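4.2 Colour and perceived distance in shared rooms

Participants at the Trorcombe site rated each of the eight wall colours twice, once in the morning and once after 4 pm. Ratings were made on paper from a seat facing the wall. Saturated greens were judged nearer than greys of the same lightness, which agrees with Ladefoged's earlier work at Sorard. The effect was weaker in the afternoon session - the west windows had no blinds until April, and we did not correct for this.

Surface finish mattered less than we had expected. Matte and satin panels gave similar ratings in every colour except the two blues, where satin was judged farther away. Black furniture in front of a coloured wall made the colour look stronger to most participants, and several wrote this in the comments field without being asked. Figure 2 has a black tabletop against a saturated green backdrop. Room size is taken up in Section 4.3.

Figure 2. Black tabletop and green backdrop.
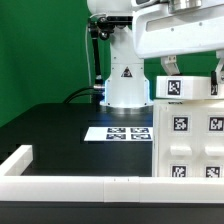
Vol. 8, No. 2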